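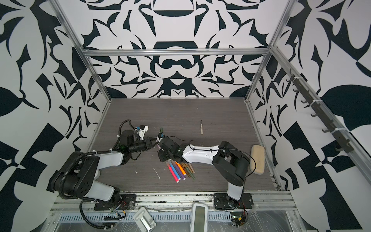
p. 32

7/12/20 - Harasym bench, the one with the leaf-and-scroll walls. I still love that black and white, spikes and all! Went with the green-capped marker, standing up in the middle of the gray top. Hooks on the right-hand rail are held with white cable ties - fine for now, but I'd like proper clips from Arnier (order 2 packs?). Front vent slots need a vacuum at some point. Three more markers are in the Kavden drawer if anyone wants one.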